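How the Unik shelf arm picks up a box

A page for readers aged 8 to 11
Written by Suryani Chin

The Unik is a robot arm sold as a kit by a firm called Majali. It is made for small shops and school stores. Its job is to take boxes off a shelf and put them back. This page explains what is in the kit and how the arm works.

What comes in the kit

The kit has an arm, a gripper, a control box and a stop button. The shelves are not included. A grown-up bolts the base down first. The arm cannot do its work if the base moves, even by the width of a pencil line.

What a joint does

Your arm bends at the shoulder, the elbow and the wrist. A robot arm bends at its joints too. Inside each joint of the Unik is a motor and a sensor. The motor turns the joint. The sensor measures how far it has turned and sends that number to the control box. The control box checks the number 300 times a second. If the joint has gone too far, the motor turns it back a little. 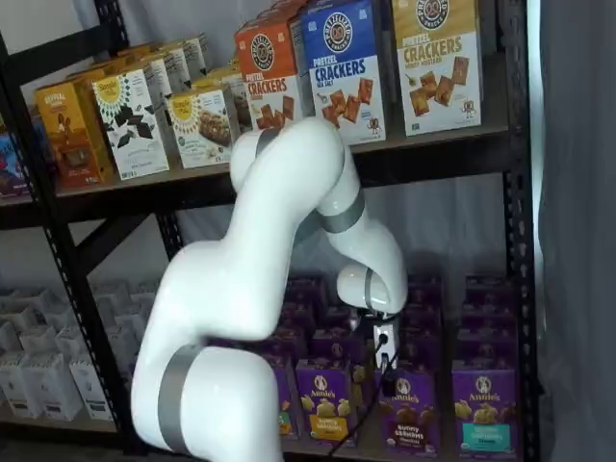
Reaching a lower shelf is harder than reaching a table top. There is a shelf above, so the arm has to bend over and come down in front of the goods. The control box plans this path before anything moves. It works out where every part of the arm will be, including the elbow. A path that would knock something over is thrown away and a new one is planned.

What the gripper does

The gripper has small fingers that close on the box. Cardboard is easy to crush, so they must not press too hard. They must not press too lightly either, or the box will slip. The fingers close slowly and stop when the sensor feels enough push. A full box of crackers needs a firmer hold than an empty one.

What it cannot do

The Unik can lift up to 3 kilograms. It cannot pick up loose fruit or bags. Boxes packed tightly together are also difficult, as the fingers need a gap to fit into. Raed Farah, who tested the arm at a shop in Fuvdale, leaves a finger's width between boxes in the front row. In his test the arm made 2000 picks. It missed 328 of them, mostly where there was no gap.

Staying safe

Keep your hands away from the shelf while the arm is switched on. Press the red stop button if something looks wrong. The motors then lock and the arm stays where it is until a grown-up starts it again.

Words to know

Joint: a place where the arm bends or turns.
Sensor: a part that measures something.
Gripper: the part that holds the box.
Path: the route the arm takes through the air.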